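Ticket n° 400-62 — Perte de connexion Wi-Fi sur les postes de l'étage
Catégorie : Assistance > Réseau > Sans fil
Ouvert le 01/07/2023. Statut : résolu

Symptôme

Les portables connectés à la borne Hailu perdent le réseau toutes les 37 minutes. La coupure dure 6 secondes, puis la connexion revient seule. Les appels en visio tombent, les sessions VPN aussi. Les postes reliés par câble ne sont pas touchés.

Matériel concerné

Borne Hailu au plafond, commutateur Esura dans le local technique, routeur fourni par Plirkmont. Les essais ont été faits dans la salle à moquette grise rayée, sur la table ronde blanche veinée de gris.
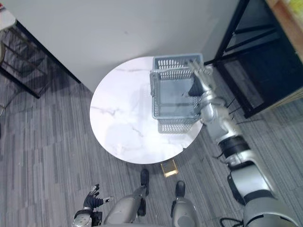

Essais effectués

1. Redémarrage de la borne. Aucun changement.
2. Remplacement du câble entre la borne et le commutateur. Aucun changement.
3. Passage du canal automatique au canal 6. Les coupures continuent au même rythme.
4. Lecture du journal de la borne. À chaque coupure, une ligne « renouvellement de clé » suivie d'un échec d'authentification.

Le point 4 oriente vers le serveur d'authentification Jumell. Sa configuration n'avait pas été revue depuis la mise à jour de novembre.

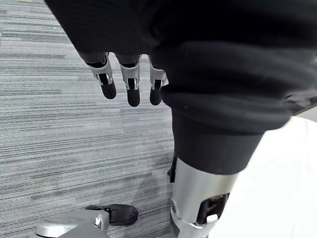 Dans l'interface Jumell, le délai de réponse accordé au serveur était réglé à 62 ms. C'est trop court — la borne abandonne avant d'avoir reçu la nouvelle clé et relance toute la procédure.

Correction

Délai porté à 400 ms dans Réglages > Authentification > Avancé. Enregistrer, puis redémarrer le service et non la machine. Les portables se reconnectent sans ressaisir le mot de passe.

Suivi

Visio laissée ouverte tout l'après-midi, pas de coupure. Le journal ne montre plus d'échec. Si le défaut revient, rouvrir ce ticket et joindre le journal complet de la borne — pas une capture d'écran.

Tickets similaires
Borne Hailu : voyant orange fixe après mise à jour
Commutateur Esura : port désactivé sans alerte
Jumell : certificat expiré, que faire ?

Contacter l'assistance | © 2023 Plirkmont | Haut de page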